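## 4. Setting Up the Nightstand Top

Applies to the Pletow guest room set. Allow a clear space on the wall side before you begin.

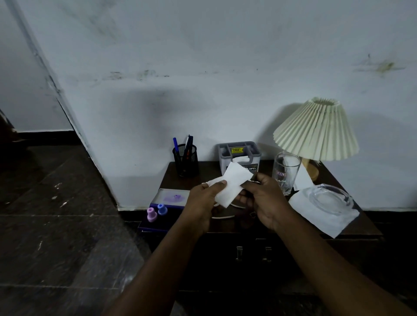 Finish section 3 first, with both drawer handles tightened. The top should be free of dust and polish.

1. Stand the lamp at the rear corner, on the side nearest the outlet. Run the cord down behind the cabinet.
2. Fit the pleated shade and turn it until it sits level. Keep it a little away from the wall.
3. Load the tissue organizer. Lift the lid, lay the stack in flat, and feed the first sheet up through the center slot.
4. Pull one tissue and unfold it. If it tears, take out a few sheets and try again.
5. Set the organizer against the wall with its label to the front. Peel off any price sticker.
6. Put the pen holder at the end away from the lamp. Pens go in cap up.
7. Place the drinking glass between the organizer and the lamp.

**Note:** The organizer takes almost 89 folded tissues. Refill packs are listed under part 418.

**Caution:** Wipe up spills at once. Water left on dark wood leaves a ring.

**Caution:** Unplug the lamp before changing the bulb, and keep tissues and cards clear of the shade.

Go to section 5 for drawer liners.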